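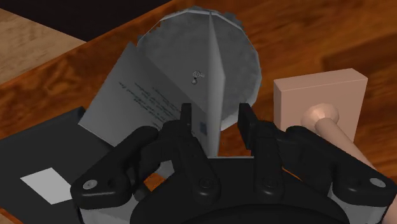 Pressemitteilung

Privonance veröffentlicht Wartungsplan für Zweifingergreifer und bremst die Erwartungen

Skimcombe, September 2024. Privonance hat den Wartungsplan für den Zweifingergreifer seiner Papierzelle neu gefasst. Künftig werden die Verschraubungen der Gelenkarme nach jeweils 165 Betriebsstunden geprüft, bisher lag das Intervall bei 194. Ob das die Ausfälle verringert, lässt das Unternehmen ausdrücklich offen.

„Ein kürzeres Intervall sieht auf dem Papier immer gut aus“, sagt Debashish Jayawardena, zuständig für die Instandhaltung. „Wir haben drei Monate Daten. Daraus eine Erfolgsmeldung zu machen, wäre unseriös.“

Der Ablauf: Zelle stromlos schalten, Gelenkarme auf Spiel prüfen, lockere Schrauben mit Drehmomentschlüssel nachziehen, danach den Nullpunkt der Finger neu einlernen. Angesetzt ist dafür eine Dauer von vier Stunden. Zuvor wird jede Änderung in der Simulation mit Blättern, Mappen und gefaltetem Papier durchgespielt. Jayawardena warnt davor, diesen Läufen zu viel zu glauben: Verschleiß im Gelenk bilde das Modell nicht ab, und Papier verhalte sich in der Halle anders als im Rechner.

Die vom Zulieferer Vudville angebotene vorausschauende Wartung wird vorerst nicht eingeführt. Die Warnungen im Probebetrieb kamen nach Angaben von Privonance teils erst nach dem Stillstand. Eine Neubewertung ist für November vorgesehen.

Kontakt: Privonance, Pressestelle, Skimcombe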